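Home | Courses | Student Reports | Library | Contact

Automation of Item Sorting at the Bevex Returns Site: Effects on Task Content, Pace and Training

Final project report
Author: Jhosep Ospina
Supervisor: Carol Mapplebeck
Submitted Jul 10, 2019

1. Purpose

This report examines what changed for the sorting staff at Bevex when part of the returns line was automated. Bevex receives mixed household goods sent back to online sellers, opens the parcels, sorts the contents and repacks them for resale, repair or disposal. Until last December all of this was done by hand at fixed benches. Since then two robot cells supplied by Kallar have taken over the sorting of small boxed goods, and a new group of jobs has appeared around them.

The project had two aims. The first was to record which tasks moved from people to machines, which stayed, and which were new. The second was to find out how the staff judged the change in terms of pace, physical load and skill. The technical performance of the cells is covered only where it affects the work of the people next to them.

2. Method

I spent nine shifts on site, four on days and five on evenings. During each shift I followed one worker and wrote down the start and end of each task. Tasks shorter than ten seconds were merged with the task before them. I logged 1,325 tasks in total. Of these, 1,156 could be assigned to one of the categories in Section 4. The remainder were interrupted, or overlapped in a way that made the timing useless, and they are left out of the analysis.

I also held interviews with the shift lead, Jeanie Ogilvie, with the maintenance technician, Kenneth Cruickshank, and with six sorters who asked not to be named. The interviews followed a written list of topics and took place in the break room. Notes were typed up the same day and returned to each person for correction. Two people made changes, both to remove remarks about coworkers.

Production records were provided by Fraser Mowat of the planning office. He supplied daily totals for each bench and each cell. The records do not identify individual workers.

3. The line before and after

3.1 Manual line

In the manual process a sorter took a tote from the rack, emptied it onto the bench, checked each item against the return slip, judged its condition and put it in one of five bins. A bench was staffed by one person. Sorters rotated between benches and the packing area every two hours. Rotation was informal and was arranged by the shift lead on a whiteboard.

Training for this job lasted three days, most of it spent next to an experienced sorter. The hard part, according to everyone interviewed, was the condition check. The rules ran to eleven pages and were rarely consulted after the first week.

3.2 Automated line

Parcels are still opened by hand. Boxed items with a readable barcode now go onto a belt that feeds the two Kallar cells. Each cell has one arm with a suction cup and places items into the same five bins as before. Items the arm fails to lift after three tries are pushed to a side chute and go back to a person.

Loose items, soft goods and anything without a barcode are still sorted at the benches. The number of benches was cut from 14 to eight. No permanent staff were dismissed, but the contracts of several temporary workers were not extended after December. I was not able to interview any of them, and the report is weaker for it.

The label printing and slip matching software was replaced at the same time by a product from Zasico. Several workers did not separate the two changes in their answers. Where a complaint was clearly about the software, I have said so.

4. Results of the task study

Tasks were placed in six categories: opening, sorting, condition check, fault clearing, recording and moving goods.

Sorting in the narrow sense, meaning the placing of an item in a bin, fell sharply for people working next to the cells. Their time went to fault clearing and to moving goods. At the benches the share of sorting stayed close to what older planning sheets show, but the items themselves changed. The easy ones go to the cells. What is left takes longer per item and needs a decision more often.

This has an effect on the measured output of the benches. Before the change, the bench target was 75 items per hour. The target was kept for the first two months of automated running although the mix had become harder. Bench workers missed it on most shifts and were asked to explain why. Ogilvie raised the matter with the planning office and the target was suspended. At the time of writing no new figure has been set. Mowat's view is that a single hourly number no longer fits the bench work and that a weighted count by item type will be needed.

On the busiest day in the records the line as a whole handled 1,973 items. The cells ran without a long stop on that day, and two additional people had been placed on parcel opening. It should not be read as a normal result.

Fault clearing was the category with the widest spread. Some faults took under 20 seconds, for example a carton stuck at the side chute. Others needed the technician. Cruickshank covers both cells and the conveyors alone on evenings, and during my shifts the wait for him was the largest single cause of idle time. Three of the sorters have learned to reset the cells themselves. They have not been trained or graded for this and are paid at the same rate as before.

5. New work: hand-held gripper recording

The most unusual change is a job that did not exist on the manual line. Bevex intends to extend automation to loose items, which the suction arms handle badly. To prepare for this, a small team records people picking and placing mixed goods with hand-held grippers. The recordings are used to train the control software for a two-jaw arm that is planned for the bench area. The hardware trial is run under the name Mizuno inside the company, and I use that name in what follows.

Five sorters moved to the Mizuno team on a voluntary basis. They work in pairs or alone, in short sessions, holding the grippers and carrying out simple jobs with everyday goods. Some sessions take place at spare benches and others in furnished rooms, on beds, tables and shelves. The software group asked for variety in surfaces, because recordings made only at a steel bench gave poor results elsewhere.

A session has four steps. The operator lays out the objects, checks that the recorder is running, performs the task and then resets the layout for the next run. The reset is done by hand. Operators reported that the layout and reset steps take more thought than the task, as no two layouts should match too closely.
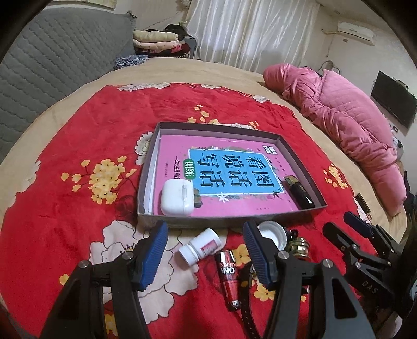 Objects differ a great deal in how hard they are to grip. A flat workbook lying in a shallow box lid offers almost no edge for the jaws, and operators usually have to slide it against the cardboard wall before it can be raised. A small bottle on its side can roll when touched. An earbud case resting on a book is easy to reach but is pushed out of place by any contact with the cover beneath it. Straps and other soft or thin pieces sink slightly into a blanket, so the rubber pads have to be pressed down into the cloth. A patterned cover adds a further difficulty for the software, which must separate small objects from printed shapes of similar size and color.

Operators described the work as slow. A movement that takes one second with bare fingers takes three or four with the jaws, and the wrist has to be held at an angle that feels unnatural at first. Two of the five reported soreness in the forearm during the first two weeks. Sessions were then limited to 40 minutes with a break of ten, and no new complaints were recorded up to the end of my visits.

On skill, the answers were divided. Three operators said the work was more interesting than the benches and that their knowledge of the goods was being used, for instance in choosing where to hold an item. One said that it felt like teaching a replacement. The fifth did not wish to comment on this point. Management has stated in writing that members of the team will be offered posts as cell attendants when the new arm is installed. The number of such posts has not been given.

6. Discussion

The physical load of the line has dropped in one respect. Fewer full totes are lifted, since boxed goods travel by belt. It has risen in others – repeated reaching into the side chutes, and static grip in the recording sessions. Neither was covered by the risk assessment made before installation, which dealt almost entirely with guarding around the arms.

Rotation has become harder to arrange. On the manual line any sorter could take any bench. Now only the people who can reset a cell are placed next to one, and the Mizuno team is outside the rotation altogether. Four of the six sorters interviewed said they missed the regular change of station. Ogilvie confirmed that the whiteboard is still used but covers only half of the shift.

Training has not kept up. New sorters still receive the three-day course, which spends half a day on boxed goods they will seldom sort and no time on fault clearing. The Zasico software is explained on a single laminated sheet.

7. Recommendations

7.1 Set a bench target by item type, and agree on it with the shift leads before it is applied.

7.2 Train and grade all sorters who reset the cells. Until then resets should be left to maintenance.

7.3 Provide a second technician on evenings, or an on-call arrangement.

7.4 Repeat the risk assessment for the chutes and for gripper work, and keep the 40-minute session limit.

7.5 State how many attendant posts will follow the Mizuno trial and how they will be filled.

8. Limits of the study

Nine shifts at one site is a small sample. I was known to the staff as a student with the support of the planning office, which may have affected the answers. Task times were taken with a stopwatch by one observer and were not checked by a second. Night shifts were not observed.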